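Home | Features | Work | Money | Subscribe

We use cookies to remember what you have read. Accept | Manage

Petals to the metal

Apolinar Tapia has arranged flowers in Bratgate for longer than he cares to say, and he does not fear for his job. "It can have the buckets," he says. "I hate the buckets."

He had come to the Besson workshop one Saturday to see whether a pair of robot arms could fill a vase. A rose is a rotten thing to give a machine: thin, thorny and top-heavy. Grip too hard and you have soup. 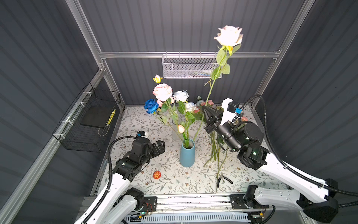
Tapia can do a table bouquet in 2 minutes, while talking. The arms took 7 for a single stem on their best run, and said nothing. Besson's engineers were delighted. Last May it was 90 – and the stem went in upside down.

So can machines do the chores yet? They can do bits of them, slowly, with a graduate standing by. The firm has logged 700 attempts and would like plenty more. Tapia went home and did the buckets.

Related
The Kekivura laundry folder, one year on
Otavura: a night among the shelf-stackers
Who will clean the oven?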